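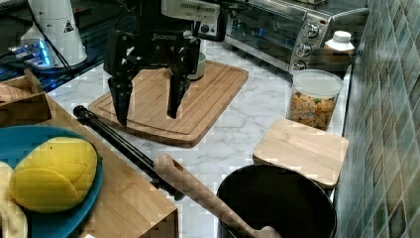
The Otora arm lost its zero on 6/16/24, and it took me longer than it should have to see it. Every approach stopped 6 mm below the commanded height. Over open counter that passes for sag, so I blamed the wrist. Work over the bamboo board is less forgiving: with the fingers nearly down to the surface, as they are by the time it goes for anything near the green bowl, there is no room for an error of that size. On the next run the left fingertip touched wood and the drive kept pushing.

The force limit should have caught it. It was set to 22 N, but the Pedley controller reads that value only at start-up, and I had changed it during a session. The old limit was still in force. The stop came from the motor current trip instead, two seconds late.

Kam-wah Ho traced the zero error to the height file. A restart after a power dip had loaded the copy from before the fingers were changed, and the older set was shorter by exactly the missing amount.

I have made two changes. The controller now refuses to move if the finger length and the height file disagree, and any edit to the force limit forces a restart. Chak-lun Lam wants a hardware stop as well. That will have to wait until July.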